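19 July 2022

# Against the showroom bed

Every few months somebody tries to sell me a calmer bedroom. In May it was the Kaslow catalog, 61 pages of oatmeal linen, with a folding guide tucked in the back. The guide wants black clothes sorted on a plain white sheet so that "the eye can rest." I have my doubts. My eye rests fine on roses.

The claim behind all this is that a busy bedspread makes tidying harder. You lose things in the pattern, supposedly, and give up. I've been folding laundry on loud bedding for most of my adult life and I can't remember losing a sock to it. Dark things show up on a shiny silver cover with red roses about as well as they would on anything.
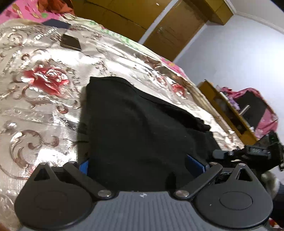 What does slow me down is lint, and black cloth picks it up whatever it's lying on. The Kaslow guide has no advice for lint. It does recommend a fabric brush, sold separately.

I'd be easier on these people if they sold one idea and stuck with it. Zulumar, which pushed bright quilts for years, now calls pattern "visual noise" and wants 409 dollars for a gray coverlet. Moltel has a set of drawer dividers that assumes you own seven pairs of socks and no gloves. I tried the dividers. The socks went in, the winter things stayed out, and I had spent an evening making little fences.

## Who the satin is for

Shiny covers get the worst of it. They're slippery, I'll grant that, and a neat stack can slide if you sit down next to it. But the complaint I hear most is about taste. Satin and scrollwork are what an aunt would have, the argument goes, and a pink floral blanket over the top is past saving.

I don't buy it. A bed is the biggest flat surface in most homes, and people use it as one. They sort on it, pack on it, drop the mail on it. If it's going to be looked at that much during chores, it might as well have flowers on it. Pink next to silver next to blue is a cheerful thing to stand over while you deal with small black knits.

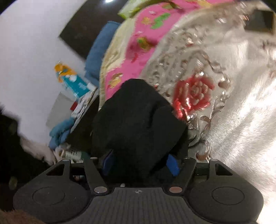
## A smaller suggestion

The Huang method, if you've missed it, says to clear the bed completely before folding a single item. Try that in a small room. The pillows go on the floor, the blanket goes over the door, and now you have two jobs.

I push the blanket back, use whatever space is left, and fold the dark things first – they're the ones I put off otherwise. Pairs get folded together. Anything without a partner goes to the pillow end until the basket is empty. The roses can stay where they are.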